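发件列表:慢车与支线
主题:Re: 第一次坐支线,想请教盖章和停站的安排

大家好!

看到这封问支线的信我高兴坏了,昨晚本来只想回两句,结果翻出旧本子,一翻就翻到半夜。先把原信引在前面,后来加入的列友不用再去翻存档。

> 各位好,潜水很久,第一次发信。
>
> 我打算三月里抽一天,从 Costutbridge 坐慢车到 Mistbridge,沿途下几站盖纪念章,天黑前回来。干线的章我收了一些,支线一次也没走过。有几件事想请教:
>
> 1. Dikosbridge 值不值得下?时刻表上看,下去就要等很久才有下一班,我有点犹豫。
> 2. 带什么本子合适?以前用的是普通横格本,印油老是透到背面。
> 3. 路上要不要自己带印泥?听说有的小站印泥是干的。
> 4. Moncrieff 那一站到底还有没有章?列表里两种说法都看到过。
> 5. 我拍照水平很差,只想把这一天好好记下来,有没有省事一点的记法?
>
> 问题有点多,先谢谢大家。回得慢也没关系,我还没买票。

一条一条来吧,顺序我打乱了,因为我实在忍不住要先说 Dikosbridge。

一、Dikosbridge:下!一定要下!

我第一次去也是看着时刻表犹豫,觉得下一班隔得太久,万一下雨就只能在站台上干站着。后来还是下了,现在每次去都特意留出这一站。站台是弯的,列车停下来车身朝里斜着,站在尾部能一眼看到车头,这个角度在整条支线上就这一处。我头一回在那儿看到的是 928 次,车厢窗子有一半是推开的,里面有人把胳膊搭在窗沿上吃橘子。慢车就是这点好,什么都来得及看。

候车室的门很沉,往里推,别往外拉,我拉过。进去右手是售票窗口,章就在窗口旁边的斜面小台子上,用一根细链子拴着。链子有点短,本子要凑过去盖,横着的大本子会很别扭,这个待会儿说本子的时候再讲。

等车的时间可以往河边走。出站过马路,沿着砖墙往下坡方向,走到看见水闸为止,再原路回来,时间绰绰有余。河边那条路春天会有一段很泥,鞋子不要穿太好的。坡上有家卖热汤面的,中午过后就收摊,所以如果坐早班车来,刚好能赶上;坐 10:40 那班来就悬了,我两次都只看到他们在擦桌子。

有位老列友以前在这里写过,说他喜欢在 Dikosbridge 什么也不干,就坐在长椅上听扳道的声音。我当时觉得有点玄,去年试了一回,真好。铁轨那边先是很轻的一下,然后整个站都静下来,过一阵子车才从弯道里冒出来。

二、Moncrieff 的章

两种说法都对,所以才会吵起来。旧章确实撤了,就是图案里有双拱桥的那枚,橡皮面磨得中间都糊了,我手上最后一次盖的那个印子,桥下面的水纹完全看不出来。现在放着的是新刻的一枚,小了一圈,桥改成了单线勾的,多了一棵树。喜欢旧章的人就说“Moncrieff 没章了”,我能理解,但新章也很耐看,特别是用深绿色印油的时候,那棵树很精神。

要注意的是新章不摆在外面,得到窗口去要。窗口中午会关一阵子,门上挂个牌子,牌子写得很小。我建议把 Moncrieff 排在回程,下午窗口开着的把握大一些。另外,站里那个人很乐意聊章的事,只要后面没人排队,你问一句新章是谁刻的,他能给你讲好半天。

三、本子

这个问题列表里每隔一阵就有人问,我也一直在换,换到现在总算稳定下来了。说说我的经过,省得你再走一遍。

最早我也是横格本,跟你一样透得一塌糊涂,正反两面的章叠在一起,谁也看不清。然后换了素描本,纸是厚了,可是纸面太粗,细线的章盖上去断断续续的。接着有一阵子迷上手工纸,漂亮是真漂亮,吸墨太快,章一落下去边上就开始毛。现在用的是 200 克的白卡纸,自己裁成明信片大小,打两个孔,用活页环穿起来。盖的时候可以单张抽出来,遇到 Dikosbridge 那种短链子也不怕,直接把卡片伸过去就行。

活页还有个好处,盖坏了抽掉重来,心理负担小很多。我以前用装订好的本子,盖之前手会抖,越抖越歪。现在很放松,反而歪得少了。

每张卡片背面我用铅笔写站名、车次、到站时间,再写一句当时最显眼的东西。铅笔就够了,不会洇,多年以后也还在。
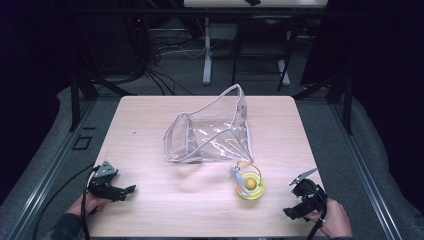
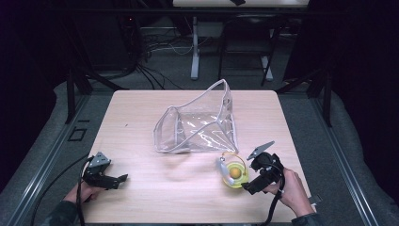 慢车与支线通讯 第 23 期 第 6 页

四、印泥

带!小小一块就行。支线上的印泥什么状态都有,有的站刚加过油,章一按下去满手都是;有的站干得像饼干,怎么蹭也只有半边。自己带一块,心里踏实。

颜色我推荐深蓝和深绿。红的太抢眼,满本子都是红的,翻起来会累;黑的很清楚,但缺点味道。当然这是我自己的偏好,列表里红色派人数众多,我不敢惹你们!

几个盖章的小习惯,说给第一次走支线的朋友:

先在废纸上试一下,看看章面有没有前一位留下的别的颜色。有的话就在废纸上多盖几下,盖到颜色干净为止。

盖的时候垫一点软的东西在卡片下面,我用的是一片旧鼠标垫剪的小方块。台面太硬,章的边角就出不来;太软又会把章面陷进去,整圈外框糊成一条粗线。

按下去以后,四个角轮流轻轻加一点力,然后直直提起来。很多人毁就毁在最后提起来那一下,手腕一转,整个印子拖出一条尾巴。

盖完别马上合。夹一张薄纸,等下一站再看。夏天干得快,三月还潮,坐到下一站都未必干透,我有一张 Mistbridge 的,桥头的钟楼印到了前一张的背面,左右是反的,留着当纪念了。

把站里的章放回原来的位置,链子理顺,印泥盖子盖好。这条不用多说,大家都是爱章的人。

五、路线怎么排

原信里说一天来回,天黑前回到 Costutbridge,我觉得完全可以,就看你想下几站。我自己走得最舒服的一次是这样排的:

早上 7:15 从 Costutbridge 出发。这班车空,靠左坐,出城以后河一直在左边,太阳从后面照过来,水面不晃眼。过了第一条隧道以后,河会换到右边去,很多人这时候还傻傻看着左边的山壁,你这时候挪过去正好。

到 Dikosbridge 下,盖章,走河边,吃面。然后坐中午那班继续往里走,一口气坐到终点 Mistbridge,中途先不下。

Mistbridge 的章有两枚,一枚在候车室,一枚在出站口外面的小陈列室里。陈列室那枚很多人漏掉,因为从外面看就是间普通平房,门口堆着自行车。里面有旧的站牌、信号灯,还有一整面墙的硬板车票,按年份钉着,颜色从棕到粉到浅绿,我每次都站在那面墙前面走不动。章在靠窗的桌子上,图案是一盏信号灯,线条刻得极细,一定要用自己的印泥,轻轻蘸一层就好。

看完以后坐 15:20 往回走,在 Moncrieff 下,窗口要章,再等傍晚那班回 Costutbridge。傍晚那班是放学的车,很吵,我倒很喜欢,车厢里全是书包和零食味儿,跟早上那班像两条线路。

如果你想走得更松,可以把 Moncrieff 去掉,留给下次。一次走完当然痛快,不过我现在越来越喜欢给自己留一站。上回我就故意没下 Moncrieff,隔着车窗看了一眼站房,心里惦记了整个冬天,开春再去的时候开心得不得了。

还有,时刻表请以站里贴的那张为准。我写的这几个点是我上次走的时候抄下来的,支线的表一换季就会挪动几分钟,早到总比追车好。我在 Mistbridge 追过一回,没追上,在站台上坐了很久,那天的晚霞倒是看全了。

六、怎么把一天记下来

拍照水平差完全不要紧。我的照片也是歪的歪、糊的糊,站名牌经常只剩半个字。后来我想通了,章已经把“到过这里”这件事记得很清楚,剩下的我就记一些章里没有的东西。

我的记法很笨,就是每段车程写三五行,写听到的、闻到的、手里拿着的。比如我翻旧本子翻到这么一段:“过隧道,灯没开,有小孩学猫叫,全车学猫叫。”就这一行,那天整节车厢我都想起来了。要是当时拍一张照片,多半就是一片黑。

也有列友喜欢画。画得好不好真的没关系,有一位每站只画站台上的一样东西,水龙头、长椅腿、花盆、时钟,一页一个,画了好几年,翻起来比谁的都有意思。

还有一种做法是录声音,手机放在窗台上录一段,回家听。支线的轨缝声很密,过桥的时候会突然变空,像有人把底抽掉了。我在厨房洗碗的时候放过这种录音,洗得特别慢。

车票也别扔。支线的票纸薄,直接贴容易皱,我会先夹在厚书里压几天,再用相角固定在卡片背面。胶水千万别用,我早年那批用胶水贴的,现在全都黄了,边上一圈硬壳,想起来就心疼。出门的时候票、卡片、印泥最好分开放,印泥单独装一个袋子,透明的最方便,伸手一看就知道在哪。

七、几件杂事

三月早晚温差大,慢车的暖气看运气。我会多带一件薄外套,坐着的时候盖腿。

Mistbridge 站外买东西有时候只收零钱,口袋里备一点。

Costutbridge 的章放在二楼,很多人在一楼找了半天就上车了。楼梯在报刊架后面,上去左转。出发前时间紧的话就回来再盖,晚上也开着。

想看火车交会的朋友,Moncrieff 站台靠坡的那头位置最好,两边来车都看得见。等的时候站在黄线里面,那里风大,帽子要按住。

顺便问一句老列友,Mistbridge 陈列室那面车票墙,浅绿色的那一批到底是通票还是学生票?我和朋友争了一路也没结果,票面上的字我又没抄下来。哪位去的时候帮忙看一眼,回信到列表就行。

另外还想请教,有没有人手里留着 Moncrieff 旧章早期的印子,水纹还清楚的那种?扫一张发上来让大家开开眼也好,我太想知道桥下面原来是几道波纹了,我那张怎么看都是一团。

原信的朋友,走完一定要回来写几句!盖歪了也请发上来,我们都爱看。

祝一路有窗边的座位。

—— 早班车左侧靠窗

又及:面摊的汤面加辣要先说,煮好了再加味道进不去。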